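Laundry cell, Prillstead: revised working rules for two-arm basket tasks

The Prillstead group has issued revision 3 of its rules for garment handling on two-arm stations. It replaces the sheet that came over from Fladirska and applies to all basket work, supervised or not. Comments close at the end of July.

Cable routing comes first. Any cable on the outside of an arm is to be fixed short of the wrist, with enough slack for full wrist rotation and no loop large enough to catch a handle. Tape is accepted for trial work. Permanent stations need clips.
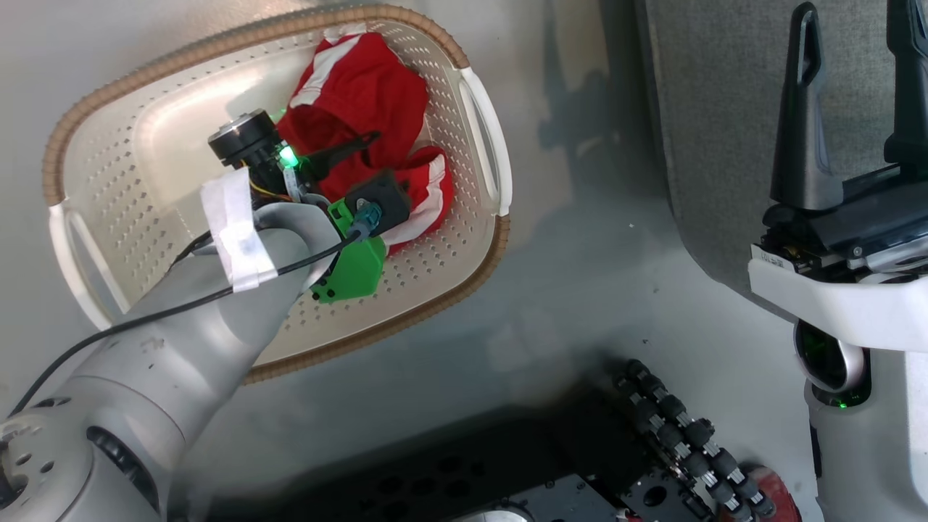 Arm over the basket, cable taped near the wrist.

Perforated baskets get a paragraph of their own. A fingertip can enter a hole or a handle opening and load the basket sideways, so approach is from above the rim, at reduced speed for the last 48 mm. If the basket moves with the gripper, the operator stops the arm and opens the fingers by hand command. Reversing the path under load is no longer permitted.

Before each run the operator checks the following:

1. Both grippers are clear of the basket and of each other. Printed jaw pieces are inspected for cracks at the screw holes.
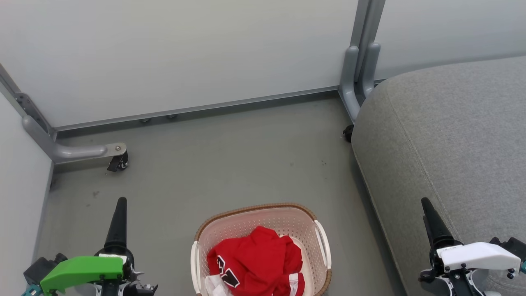 2. Furniture and panels on casters are inside the station map. Wheels are locked before the arms are enabled, and a panel that has been moved means a new map.

3. Wrist camera views are live on the operator's screen. Both fingertips must be visible at full opening, with the floor beyond them in focus.

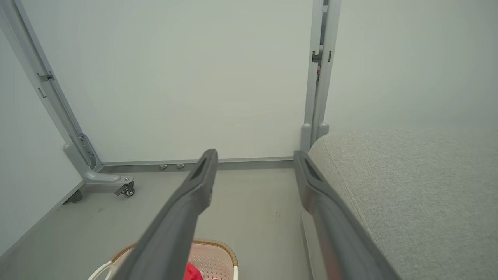
Mirjana Georgiou writes that item 3 should go further and require the check to be repeated after every finger change, as the Grondow sheet does. She would also like the reduced speed written down as a number, so that two stations can be compared.

Both points are on the list for revision 4. Stop events are still logged on form 296, one line per event, with the jaw type entered in column 5. Drafting questions go to Leif Vigfúsdóttir.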